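How I Set Up Little Candy Cups on a Tray (Without Chasing Sprinkle-Colored Bits All Over the Floor)
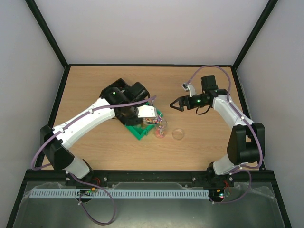 Fjeld, November

Okay, so every year I say I'm going to do something simple for the kids' table, and every year I end up with one giant bowl in the middle and six hands in it at once. Clear cups fixed that for me! Everybody gets their own, you can see what's inside, and the whole lot travels on a tray. I use a green plastic one with low sides, and I've grown weirdly fond of it.

You can do this with any small candy, or with little toy pieces if you're putting together a craft table (beads, tiny bricks, whatever you've got in the drawer). The steps are the same. Just please don't mix the two in one cup, and keep small stuff away from the really little ones.

What you need

Clear plastic cups, the short kind if you can find them
A tray with a raised edge
Small candy or pieces in lots of colors
A scoop or a big spoon
A bigger bowl for mixing

Step 1: Mix your colors first

Pour everything into the big bowl and turn it over with your hands a few times. I used to fill the cups straight from the bags, and I'd get one cup that was nearly all yellow and another one with all the blue, and then there were negotiations. I like red, pink, blue, yellow and purple together. My friend Siv Nordin leaves out the yellow and swears it looks classier, but I think it needs the yellow!

Step 2: Put the cups down before you fill them

Take the cups out of the sleeve one at a time, because they love to stick together in pairs and then you run short and can't figure out why. (Twist, don't pull.) Give each one a quick look for cracks along the rim. Set the tray where you want to work, and if your table is bare wood like mine, wipe it down first so you can put any runaways back in the bowl with a clear conscience.

Step 3: Scoop, then stop

Hold the cup over the mixing bowl while you scoop. Go slow near the top and leave a finger's width of space. A heaped cup looks great for as long as it takes someone to pick it up. If you're fussy like me, push a few of the brighter pieces toward the side where they'll show.

Step 4: Load the tray

Start at one end and work your way across. Cups up against the raised edge slide less, so I fill in along the sides first and do the middle last. I carry mine with both hands, one at each short end, and I make somebody else get the door.

I bought 42 cups for last year's party at Bramoma Hall and figured that was plenty. It was not plenty. Kids put a cup down, forget which one it was and go get another, so now I bring extras and a marker for names.

A few odds and ends

Chocolate gets soft and smeary if the tray sits by a window. Candy with a hard shell holds up better.

If you're filling the night before, lay plastic wrap loosely over the whole tray and leave it on the counter. The fridge made mine sticky.

Cups wash fine by hand in warm water. I let them dry upside down on a towel and we get a few rounds out of them before they go cloudy.

Leftovers go in a jar at my house, and the jar goes on the high shelf behind the oatmeal, where my husband has so far failed to look.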